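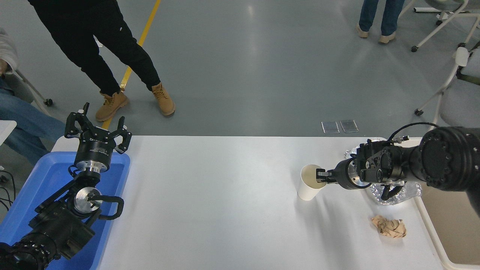

**Progress report to the Muston fund, second period**
28 May 2023

Dear Nives,

We have a car that drives! When I last wrote, the Nevum was a bare shell on stands and Adelmo was still arguing with the gearbox supplier. She has now covered 1437 test miles, most of them on the gravel loop at Prirkilgate, and the list of things that fell off is shorter than any of us expected.

The money first. Your second payment went on the rear dampers, the fuel cell and the new wiring loom. The dampers were the big one. On the old set the car skipped sideways over every ridge past the quarry gate, and Gualtiero was lifting off where he should have been flat. With the new ones he stays in it, and his best time through that section came down by 37 seconds over the full loop distance. He came back in grinning and asked to go straight out again (we let him).

The shell weighs 2295 pounds with fluids and one spare wheel. That is still heavier than I promised you. Elaheh thinks the steel sump guard can be swapped for a lighter one without giving up protection, and she has a drawing out for a quote. I would like to wait for her numbers before we spend anything on it.

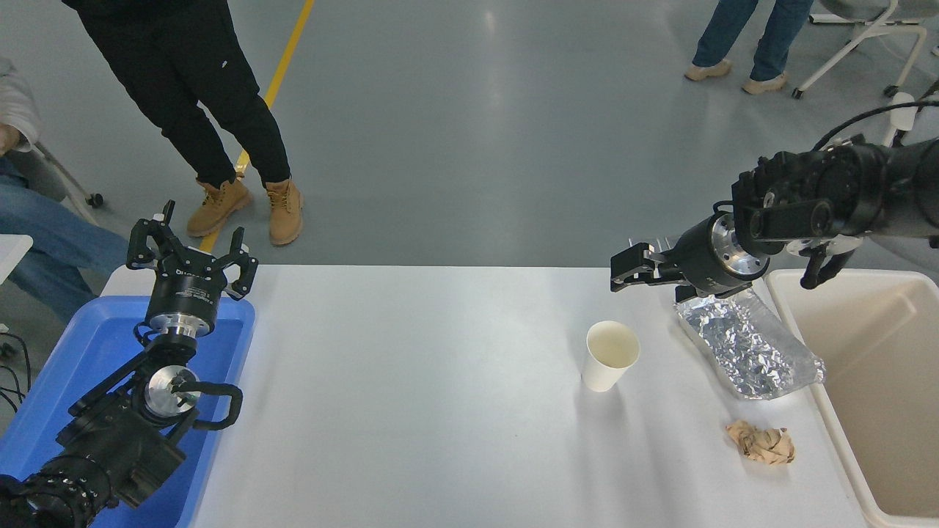

*Pace Rally Team - Engineering and Preparation*

### What went wrong

We lost a full test weekend to a cracked exhaust bracket. It was our own weld, so no claim on anyone. Adelmo has remade it in thicker plate with a gusset and it has held since. The intercom also cuts out on rough ground, and Osaze has been reading pace notes at the top of his lungs. A replacement unit is ordered and comes out of the contingency line, which still has money in it.

### Crew

Osaze passed his co-driver license course and is now signed on for the whole season. He and Gualtiero have rewritten their note system from scratch - fewer words, and corners graded one to six - and it already sounds calmer in the car.

### Next

- Brake bias testing on wet gravel, as soon as we get some rain
- Second set of wheels, 100 percent paid for, waiting on delivery
- Seat and harness inspection before the entry form goes in
- First event in August, entry fee due from the third payment

Could you let me know whether the third payment can come before the entry deadline? If it's tight, we can cover the fee ourselves and claim it back.

You're very welcome at Prirkilgate for the next test. Bring boots, and there's a helmet in your size if you fancy the passenger seat!

Elaheh Shirazi and the crew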